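### 4.2 Matching landing declarations to vessel tracks

Landing declarations for the Sedwood fleet were compared with position reports from the vessel monitoring system. A declaration was treated as matched when the vessel had at least one port call at Mirnwood or Paiva between the last recorded haul and the declared time of landing. Port calls were defined by a polygon drawn along the outer breakwater, with the speed threshold set at 2 knots. Of the 1099 declarations in the set, 26 could not be matched under this rule and were passed to manual review.

Manual review was carried out by two readers (F. Asante and A. Darko) working separately. Each reader received the declaration, the track for the trip, and the buyer's sales note, with the vessel name and license number removed. The readers assigned one of four codes: clerical error, late filing, gap in transmission, or unexplained. Where the codes differed, a third reader (G. Palumbo) decided the case. Most disagreements concerned the line between late filing and clerical error, which the port forms do not separate well. The Paiva form in use before March has a single box for the date of arrival and the date of sale, and skippers filled it in either way.

Gaps in transmission were harder to classify. A gap was counted only if it was longer than the reporting interval in the vessel's license, so the same silent period could be a gap for one boat and normal reporting for another. We kept this definition because it is the one an inspector would apply in practice. A fixed cutoff for all vessels was tested as an alternative and is reported in the supplement.

### 4.3 Declared weight and penalty bands

Under the regional schedule, fines for misreported catch rise in bands according to the difference between declared and sold weight. The lowest band has no upper limit on the number of repeat offenses, and a vessel can therefore stay within it for a whole season. To examine this, differences were added up by license holder as well as by trip. Transfers of a license during the season were traced through the port registry. Where a transfer date was missing, the trip was assigned to the earlier holder.

Weights were converted to live weight with the factors printed on the declaration form. Sales notes that gave only a box count were left out of this step — the boxes used at Mirnwood differ in size from those at Paiva, and the notes do not say which were used. Any difference above 1000 kg on a single trip was checked against the original paper note before it entered the totals. 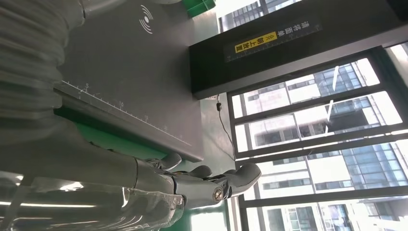
**Figure 3.** Robotic hand with segmented metal fingers and a ribbed gray sleeve around the arm.

Totals by license holder were then ranked and compared with the list of penalties issued by the Dadine office. The comparison covers penalties issued, whether or not they were later paid. Cases under appeal were kept in the list, as the office does not remove them until a ruling is final. S. Sarkar prepared the ranked totals and A. Sakalauskas entered the penalty list from the printed register, without access to each other's files. Holders with no landings in the season were dropped from both lists before the comparison was run.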